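Finlow annonce la sortie de « Bavance », son nouveau jeu de gestion pour téléphones et tablettes

Pleltstead, décembre. Le studio indépendant Finlow a le plaisir d'annoncer que son jeu Bavance est maintenant disponible en téléchargement sur Android et sur iOS. Le joueur y reçoit une petite boutique de quartier et il doit la faire grandir, rayon après rayon, jusqu'à la grande galerie commerciale du dernier chapitre.

Bavance est un jeu calme. Il n'y a pas de chronomètre dans le mode principal et les parties se sauvegardent automatiquement après chaque action. Une journée de la boutique dure quelques minutes, ce qui permet de jouer dans le bus ou pendant une pause. Le studio a voulu que le jeu fonctionne aussi sans connexion internet, à l'exception du classement et des échanges d'objets entre amis.

La version de lancement contient 103 niveaux, répartis dans plusieurs quartiers de la ville imaginaire de Rajput. Chaque quartier possède sa clientèle et ses habitudes. Dans le vieux port, les clients achètent peu mais ils reviennent souvent. Dans le quartier de la gare, ils sont pressés et il faut préparer les articles à l'avance.

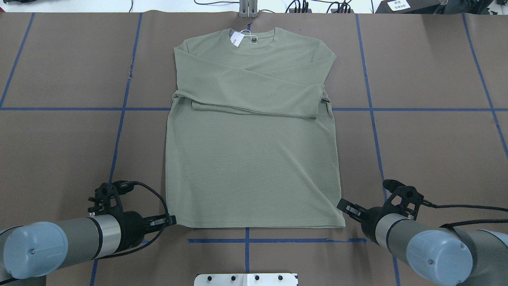 Le rayon textile est celui qui a demandé le plus de travail à l'équipe de Finlow. Dans ce rayon, le joueur fait glisser son doigt sur l'écran pour plier les vêtements avant de les mettre en vente. Pour un haut à manches longues, comme le modèle vert sauge à col rond, il faut d'abord étendre l'article bien à plat, puis ramener les deux manches sur la poitrine, et seulement après s'occuper du bas. L'étiquette de prix, attachée près du col, doit rester visible pour obtenir le bonus de présentation. Les autres rayons, comme la papeterie et l'épicerie, utilisent des gestes différents que le jeu explique dans un court tutoriel.

Un mode pour deux joueurs est également proposé sur le même appareil. L'écran se divise en 2 parties et chaque joueur s'occupe de son comptoir. Ce mode est conseillé sur tablette, car les boutons sont assez petits sur les téléphones anciens.

Finlow a organisé pendant l'automne une période d'essai avec environ 200 joueurs. Suite à leurs remarques, la taille des textes peut être modifiée dans les réglages, la musique de la gare a été remplacée et la difficulté du quatrième quartier a été diminuée. Un mode pour les personnes daltoniennes a aussi été ajouté.

Disponibilité et prix

Bavance est gratuit au téléchargement et les deux premiers quartiers sont accessibles sans payer. Le reste du jeu se débloque avec un achat unique. Il n'y a pas de publicité. Les joueurs qui terminent le tutoriel avant la fin du mois reçoivent 100 pièces d'or et une enseigne spéciale pour leur boutique.

Le jeu est proposé en français, en anglais et en espagnol. Une version en allemand est en préparation.

À propos de Finlow

Finlow est un studio de jeux mobiles installé à Pleltstead. Il développe des jeux de gestion et de réflexion pour toute la famille.

Contact presse : les demandes de codes et de visuels sont à envoyer par le formulaire du site de Finlow, rubrique « Presse ».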